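How to Read a Stockist Agreement Before You Sign It (for Very Small Clothing Labels)

So a shop wants to carry your clothes. Congratulations! I remember exactly how that felt the first time, and I also remember that I signed the agreement on the hood of my car, with a pen borrowed from the buyer, having read the first page and the place where my name went. It worked out all right in the end, mostly through the shop's good nature, and I have been a slow and fussy reader ever since.

What follows is the way I go through one of these agreements now, with a pencil and a pot of tea and no phone in the room. I run a label called Eichhorn out of two rooms in Kistosberg (wool jackets, mainly, and a few shirts when I feel brave). I'm a dressmaker and no lawyer, so please take this as one maker talking to another over the cutting table. If a big sum is riding on your contract, an hour with a lawyer in your own state is money well spent, and you'll get far more out of that hour if you have done the steps below first.

What you need

The whole agreement, printed, including any schedule or appendix it mentions. Ask for those if they weren't attached. My second contract referred to "the Supplier Manual" four times and I had to write twice to get hold of it.

Two colored pencils, one for promises you make and one for promises they make.

A calendar for the coming year.

Your price list and an honest idea of how many pieces you can sew in a month.

Step 1. Work out whether they're buying or borrowing

There are two common ways for a shop to take your clothes and they feel very much alike on the day you drop off the boxes. In a wholesale order, the shop buys the pieces from you and they belong to the shop, sold or unsold. On consignment, the pieces stay yours until a customer buys one, and then you get your share.

Look for the words "purchase," "title" and "consign." If you can't tell which kind you have, write to the buyer and ask them to say so in plain words in the contract itself. I had a contract from a shop called Himix that was headed "Wholesale Terms" and then, on page three, allowed them to send back anything still hanging at the end of the season. That is a very different bargain from selling somebody a jacket! We talked it over and they let me limit returns to pieces with a fault in them.

Step 2. Read the exclusivity clause three times

This is the one that gets small labels into real trouble, so please don't skim it, even if the rest of the thing is making your eyes cross. Exclusivity means you promise to sell through this shop and to stay away from certain others. Shops ask for it for a perfectly fair reason: they spend money on windows and advertising, and they would like people to come to them for your clothes.

Take your pencil and write down the answers to these in the margin.

Where does it apply? One street, one city, the whole country?

Which clothes does it cover? It might be a single collection or everything you ever make under that name.

How long does it last, and does it carry on after the agreement ends?

Does your own website count as a competitor? What about a market stall, or a sample sale in your front room?

Any answer you can't find is a gap, and gaps are what people argue over later. My first one said I would not supply "any similar retailer," and I spent a whole winter wondering if the gift shop at the train station was similar. Ask for a list of named shops or a map with a line around it. Most buyers will agree to one or the other quite cheerfully, as it makes their life easier too.

If a shop wants broad exclusivity, it's reasonable to ask for something in return, such as a minimum order each season. Mine was set at 100 pieces, and I could plan my cloth buying around it and sleep at night.

Step 3. Do the money sum with a single garment

Percentages make my head swim, so I always follow one jacket all the way through the contract. Say the shop prices it at $200. Write that at the top of a clean sheet. Now go looking for everything that comes off: the shop's share, a marketing contribution, the hangers and tags if you have to buy theirs, shipping, and the markdown allowance, where you help pay for the discount when they put things on sale.

When I did this with an offer from Cinov, an online store that was very friendly on the telephone, I thought I'd be getting $129 a jacket. That was before I had reached the paragraph about returns postage, and the one about photography, and by the bottom of the sheet I was sewing for the love of it. I said a polite no. They came back a month later with better terms, so a polite no isn't always the end of things.

Check when you get paid as well. "Thirty days" is meaningless until you know what it's thirty days from. Delivery? Your invoice? The end of the month in which they got round to approving your invoice? 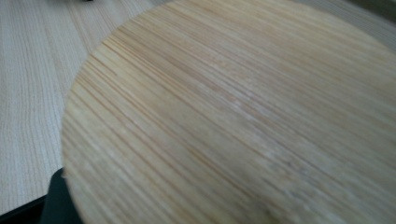
Step 4. Put every date on the calendar

Go through with your pencil again and copy out each date and each number of days. Delivery windows matter the most. Many agreements let the shop cancel the whole order if you miss the window, and some take a bit off the price for every day you're late. In my Himix agreement I had 7 days' grace, and one June, when the lining cloth got stuck at the port, I used very nearly all of it.

Then look at renewal. Some contracts roll over by themselves unless you give notice, and the notice date can fall months before you would naturally think of it. Mark that in red, and mark it again two weeks earlier for good measure.

Be truthful with yourself about how fast you sew. It's so easy to say yes to a delivery date in the glow of being asked! I take my best guess, add a week for the machine breaking down and another for me breaking down, and offer that.

Step 5. Find out how it ends

Nobody likes reading this part at the beginning of a nice new friendship, but do. You want to know who can end the agreement, how much notice they must give, and whether you get a chance to fix a mistake before they call it a breach. The words to look for are "remedy" or "cure," followed by a number of days. If there isn't such a sentence, ask for one.

Check what happens to stock in the shop on the last day, to orders you have already cut, and to photographs of your clothes on their website. Find out where a dispute would be heard, too. A courthouse on the far side of the country is a long way to go about a box of shirts.

Step 6. Ask for your changes in one letter

Save up your questions and send them all together. I number mine, quote the paragraph, and say what I'd like it to read instead. Keep it friendly and short. Buyers are busy people and a good many of them have never been asked about paragraph eleven in their lives, so give them time to go and find out. I like to send mine on a Tuesday, when the Monday rush is over.

If they agree to something on the phone, thank them warmly and then write it down in an email the same afternoon. Many contracts have a line near the end saying that the written document is the entire agreement, and that line means the kind thing the buyer told you at the trade fair doesn't count. Get it into the contract or into a signed letter attached to it.

Step 7. Sign, copy, and keep it where you can find it

Initial any handwritten changes and have the shop initial them too. Keep one signed copy on paper and one scanned. Mine live in the drawer under the button tins, and before I say yes to any new shop I take out all the old agreements and read the exclusivity paragraphs over again. It takes me one cup of tea, or two if it's raining.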